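Search this notebook
Enter keywords
Go

03/12/2021
Posted by Lacey Haworth

Okay, back at the bench and trying to write things down on the same day for once, because Sylvie went looking for my November notes on the peg block and found two lines and a coffee ring. Sorry, Sylvie!

First, cloth. I've been going back and forth on the teal-green for weeks and I think I'm finally done arguing with myself. The Macapagal roll was a nice color but it creased if you so much as looked at it, and every crease showed up like a road on a map. The teal drapes so much better. It falls in long soft folds, light on the ridges and darker down in the dips, and it's easy on the eyes at the end of a long afternoon. 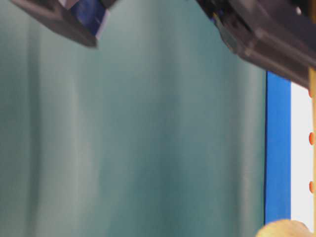
Teal cloth, soft vertical folds, lighter toward the upper middle.

I do want to try pulling it tighter at some point. Sylvie MacLeod (who has opinions about curtains, and good ones) thinks folds are fine so long as they stay put, and that a stretched cloth just sags later and looks worse. She hung the ones over at Plavcombe and those still look great, so I'm inclined to leave it alone. If anybody wants to iron it, low heat, and please test a corner first. We have 3 yards left over on the shelf by the door, under the box marked Wevonar, which does not contain anything from Wevonar anymore. It's mostly clamps.

Color notes while I remember: under the overhead lights the teal goes almost silvery in the pale parts and gets pretty blue in the deep parts. I had a paint chip that I swore was a match and it only matches one of the bands. So don't order anything "to match the teal" without walking the chip over there and holding it in a few spots. 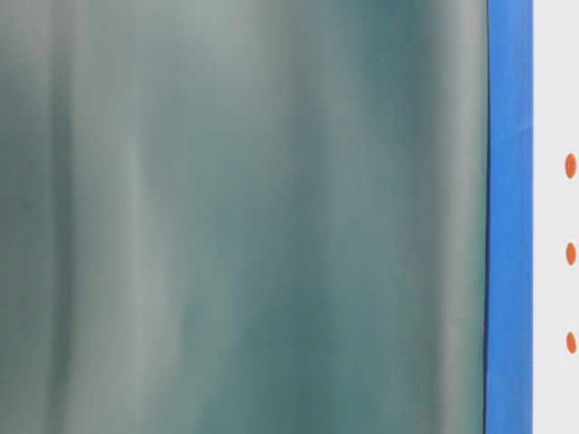
Do we need to wash the new cloth before cutting it?
Wash it cold and let it hang overnight, then cut. The last piece shrank by 2 inches on the long side because I was impatient, and it ended up as a dust cover.

On to the table. Blue cloth down, white board on top, block on the board. I like this arrangement a lot, it's bright and clean and you can find a dropped part in a second (ask me how long I spent on my knees last month). I'm still deciding whether the board should be taped underneath. It doesn't slide much on the cloth but "much" is doing some work in that sentence, and a mallet is a mallet.

The wooden mallet is my favorite so far. I tried the rubber one from the Noltthorpe order and it bounced, plus it smelled like a tire. The wooden one has a nice short head and a plain straight handle, and it feels right for tapping work where you don't want to wallop anything.
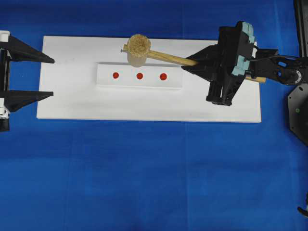

I'd like to get a second one with a slightly longer handle and see whether that makes the taps lighter or just sloppier. Sylvie votes sloppier. I also want to sand the handle a bit, very fine, 2000 grit if there's any left in the drawer, and maybe a wipe of oil after. Not the linseed, it took forever to dry on the tray.

To do, whenever: find tape that comes off the board without leaving gunk. Put a label on the clamps box before I confuse another person. Ask if we still want 48 of the little felt pads or if that was a typo on the order sheet (my handwriting, so it could be anything). Move the mallet hook lower, I can barely reach it and I'm not the shortest one here.

Sylvie, if you read this before I see you, your good scissors are in my top drawer. I only used them on fabric, I promise.

Contact the workshop | Copyright 2021 | Back to top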